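Prüfliste Elektro und Ordnung, Werkstatt Sorkgate, Halle Dullis
Begehung am 16. März 2020
Geprüft: Lindsay Hollis. Mitgegangen: Corey Pomare
Vorlage: Stubbs, Fassung vom Oktober

Vorbemerkung zur Vorlage: Sie kennt nur »i. O.« und »n. i. O.«. Ich habe eine Spalte »glaube ich erst, wenn« im Kopf ergänzt und die Ergebnisse in die Kommentare geschrieben.

1. Fluchtwege frei und gekennzeichnet
Ergebnis: i. O. mit Einschränkung
Kommentar: Der Weg zum Nordausgang war frei. Ob er das auch ohne angekündigte Begehung ist, möchte ich bezweifeln. Auf dem Boden zeichnen sich Rollspuren quer zur gelben Linie ab. Die Tür geht nach außen auf, klemmt aber unten. Laut Pomare »nur bei Feuchtigkeit«. Es war trocken.

2. Feuerlöscher vorhanden, geprüft, erreichbar
Ergebnis: n. i. O.
Kommentar: 5 Löscher laut Plan. Der am Treppenabgang hängt hinter einem Garderobenständer. Plakette lesbar und gültig. Der CO2-Löscher neben der Verteilung hat keine Plakette, dafür einen handgeschriebenen Zettel »ist gut«. Das ist kein Prüfnachweis.
Frist: sofort

3. Erste-Hilfe-Kasten
Ergebnis: i. O.
Kommentar: Vollständig, Pflaster nachgefüllt. Verbandbuch liegt dabei, letzter Eintrag vom Oktober. Entweder arbeitet man hier ungewöhnlich vorsichtig, oder es wird nichts eingetragen. Bitte einmal nachfragen.

4. Unterteilung der Stromkreise, Beschriftung der Verteilung
Ergebnis: n. i. O.
Kommentar: Der Stromlaufplan in der Tür gehört zur Halle Grorkville. Wir haben zwei Sicherungen danach abgeschaltet, und beide Male ging etwas anderes aus als angegeben. Solange der richtige Plan fehlt, schaltet dort bitte niemand auf Verdacht.
Frist: 2 Wochen

5. Fehlerstromschutzschalter 30 mA
Ergebnis: i. O.
Kommentar: Prüftaste löst aus. Die Taste sagt nichts über die Auslösezeit, und ein Messprotokoll konnte mir keiner zeigen. Das »i. O.« gilt also für die Taste.

6. Mehrfachsteckdosen, keine Verkettung
Ergebnis: n. i. O.
Kommentar: Unter der Packbank steckt eine Leiste in der nächsten, und am Ende hängt der Heizlüfter. Steht so schon im letzten Bericht, dort mit dem Vermerk »erledigt«. Ich habe den Lüfter ausgesteckt und mitgenommen. Abholung bei mir.

7. Leitern und Tritte
Ergebnis: i. O.
Kommentar: Anlegeleiter ohne Befund. Der Holztritt hat eine neue Stufe, ordentlich verschraubt — wer das war, darf gern auch den Tisch unter Punkt 9 übernehmen.

8. Beleuchtung am Arbeitsplatz
Ergebnis: n. i. O. im Lager
Kommentar: Im Lager etwa 300 Lux direkt unter der Leuchte, hinten bei den Regalen deutlich darunter. Der Messwert stammt aus einer Telefon-App, ist also mit Vorsicht zu lesen. Zum Etikettenlesen reicht es dort für meine Augen nicht.

9. Werktische standsicher, Flächen sauber
Ergebnis: teils
Kommentar: Der Tisch am Fenster wackelt weiterhin. Ein gefaltetes Stück Pappe unter dem Bein lasse ich nicht als Instandsetzung gelten. Schneidöl und Brotdose standen nebeneinander.

10. Offene Geräte, Umgang mit Gehäusen und Kleinteilen
Ergebnis: zurückgestellt

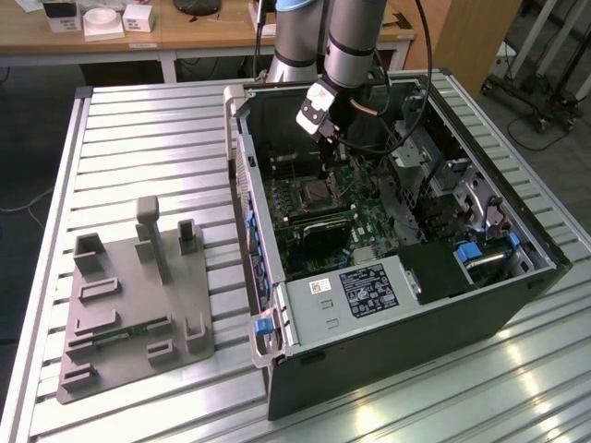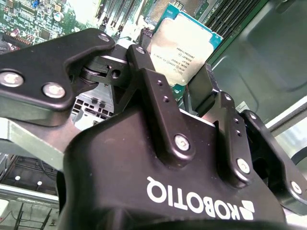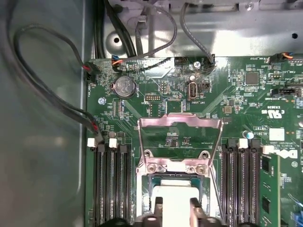
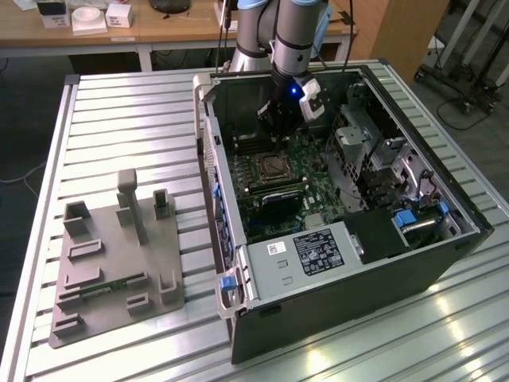

Zurückgestellt habe ich Punkt 10, weil die Vorlage nach einem »Verfahren für geöffnete Geräte« fragt und es in Sorkgate dafür nur mündliche Absprachen gibt. Pomare hält das für ausreichend, ich nicht. Schriftlich zu klären sind mindestens das Trennen vom Netz, die Erdung und der Verbleib der Schrauben. Ein auf der Seite liegender Rechner auf einer Tischplatte aus Aluminiumprofilen, wie auf dem letzten Bild, ist ein brauchbarer Anlass, die Frage nach der Erdung der Tischplatte gleich mit zu beantworten. Dazu fand ich in den Unterlagen kein Wort.
Frist: 2 Wochen, gemeinsam mit Punkt 4

11. Gefahrstoffe
Ergebnis: n. i. O.
Kommentar: Bremsenreiniger in einer umgefüllten Flasche ohne Etikett. Auf meine Frage nach dem Inhalt bekam ich zwei verschiedene Antworten. Flasche ist gesperrt, Entsorgung über Stubbs.

12. Unterweisungen nachgewiesen
Ergebnis: fraglich
Kommentar: Die Liste ist vollständig unterschrieben, alle Namen mit demselben Stift und auffallend ähnlicher Neigung. Ich unterstelle nichts. Die Unterweisung wird trotzdem wiederholt, und ich bin dabei.

Offen aus der letzten Begehung: 5, 6, 9
Nachkontrolle: ohne Ankündigung
Verteiler: Hollis, Pomare, Aushang Halle Dullis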